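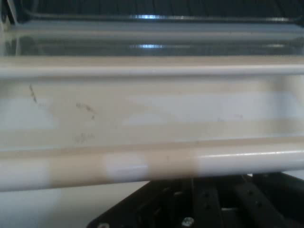 Handout 3, page 2

Looking after the toaster cell: wrist camera, gripper and cables

Notes for the practical on small robot cells. Prepared by Haoran Ding, Drurncombe teaching workshop. Last changed 2018-03-11.

The cell has one arm, one gripper, one wrist camera, a fixed camera and a toaster oven with a drop-down door. The task program, which we call Burkida after the first exercise that used it, opens the door, moves bread between a plate and the rack, and closes the door again. It is a simple task, but the cell needs regular attention, and most of the faults students report to us come from three places: the camera mount, the cables, and the oven having moved on the table.

Before you start

Read the cell log. If the last group left a note about a fault, deal with that first. Put the arm in hold and keep the stop button within reach of whoever is standing at the table. One person works on the arm, the other works the pendant, and the two do not swap without saying so.

The oven must be unplugged for every job in this handout. If it has been used that day, leave it until you can rest a hand on the top.

Wrist camera

The wrist camera sits close to whatever the gripper is working on, so a small change in the angle of the mount gives a large change at the fingertips. Check the mount by hand. It should not rock. If it does, tighten the screws a little at a time, going back and forth between them, and stop when they are snug. The holes in the bracket will strip if you lean on the driver.

Wipe the lens with a dry lens cloth. Do not use the spray kept for the table. Then bring the arm up to the oven slowly and look at the live view. White plastic at close range gives strong glints under the ceiling lights, and these move as the arm moves. A mark on the plastic stays with the plastic; a mark on the lens stays in the same part of the view wherever the arm goes. Move the arm a short way sideways and you will know which you have. Write it down either way.

Oven position

The taught points are all measured from the front left foot of the oven. Students lean on the oven, or push it when closing the door by hand, and it creeps. Set the steel rule against the table edge and compare with the sheet taped inside the log. We allow up to 2 mm. Beyond that, move the oven back and do not edit the points. Editing them to suit an oven in the wrong place is how we lost most of a week in July.

With the door down, check that the handle is tight and that the rack is pushed home.

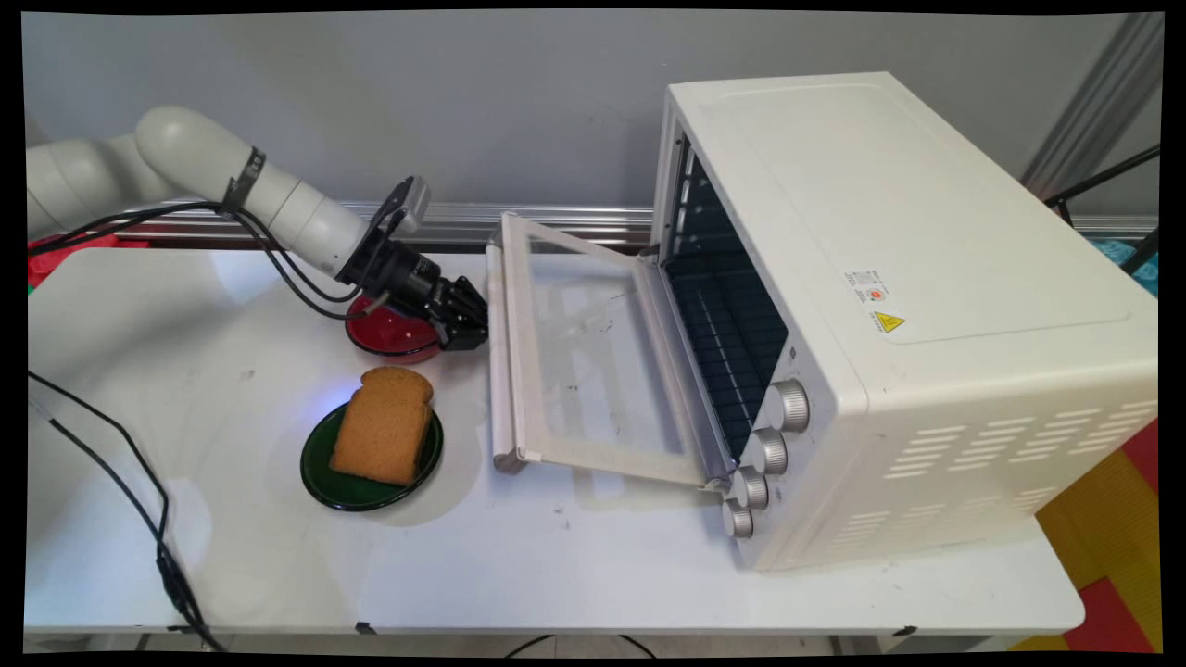

Next, the cables. Jog the elbow through its full working range and watch the loop under the arm. It needs enough slack for the arm to reach the oven, and it must stay clear of the door and the plates on the way. If it pulls tight at full reach, loosen the strap on the forearm, feed a little cable through from the base side and do it up again. Keep the strap flat. A twisted strap will rub through the outer sleeve of the cable in time – look for a shiny patch, which comes before the split.

Power leads are checked at the connector. Push it in, then tug it gently. Leads on the table should run along the side, away from the area the gripper sweeps.

Gripper check

Open the gripper fully and close it with nothing between the fingers. Listen for clicking in the linkage. Then repeat at slow speed over a clear piece of tabletop, with the live view up, and watch both fingers as they travel. They should start together and stop together. If one lags, look for crumbs in the joints before you look for anything worse. Use the soft brush, then the hand blower. No oil: it collects crumbs and ends up on the bread. 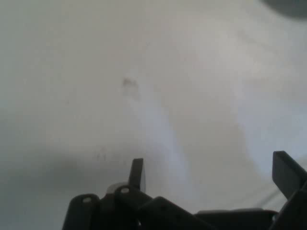 Fingers that are square to the work wear evenly. Run a fingernail down the inside face of each one, with the arm in hold, and feel for a step near the tip. A worn pair is changed as a pair, never singly. Spares are in the Moussa drawer, part number 1330, and the empty bag goes back in the drawer so that we know to order more.

After changing fingers, run the Trirnita routine from the pendant. It closes the gripper, sets zero and opens again. Stand clear while it runs, as it does not wait for a second key press.

Putting the cell back into service

Take the arm out of hold and run Burkida at slow speed with no bread. Watch the approach to the door handle in particular. If that is good, run it once more with a slice on the plate. Only then return to normal speed.

For the log, write your names, the oven measurement before and after, any screw that was loose, and the state of the fingers. If you found nothing wrong, write that too. Logs are collected at the end of the session and count towards the practical mark.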